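Session 2: Getting to know the inside of a PC 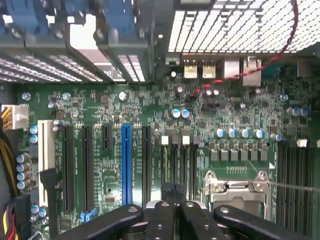
Fig. 2. Motherboard in the open case, expansion slots in the middle.

I always start people on the slots, as they're the easiest thing to recognise once the side panel is off. The long white one is plain old PCI. The black and blue ones are PCIe, and you'll meet them in different lengths - a short card will happily sit in a long slot, so don't panic if yours looks too small for it!

Before you touch anything, switch off at the wall and put your wrist strap on (the spares are in the Plorport box by the door). Then have a go at tracing one cable from end to end and draw it on page 13. I'd pick the thin red-and-black twisted wire, but Kaja Koppel's group went for the power leads last time and had great fun with it.

Bring your drawings to me or Siham before the break.

19 shares 2 comments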